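Filed under: Opinion, Robot Software
By Struan Innes | February

Stop grading the planner on clean data

Most suturing papers I review have the same shape. There is a perception module, a planner, a controller, and a table. The table says the planner is good. It was tested on a foam pad with one printed line down the middle, under flat light.

I work on the planner side at Grusik, so this is a complaint about my own habits. Last winter we had a needle path planner that passed 80 out of 80 runs on pads. Then Perrine Perrin fed it 862 stills from tissue work. It returned a usable entry point on 715 of them. The planner code was fine. It had been handed bad lines and it trusted them.

Segmentation models like thin dark curves. On tissue, a lot of things are thin dark curves. Our wound edge detector gave a hair the same confidence as a cut, and the planner had no way to ask for a second opinion. We spent 2 months tuning arc radius before anyone opened the masks.

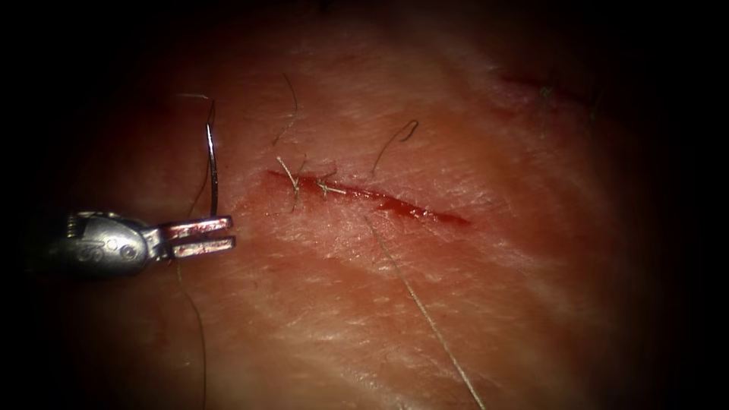 Needle driver and curved needle beside the incision, with hairs and suture thread in view.

My view is that a planner should receive the uncertainty along with the line, and should be allowed to refuse. Ingeborg Kuhlmann disagrees. She wants perception to commit and be blamed when it is wrong, and I see the appeal for debugging. But a refusal can be logged and replayed. A confident stitch through the wrong spot is much harder to trace.

Report the refusals in the table too.

Contact the editors | © Nostdale Notes | Back to top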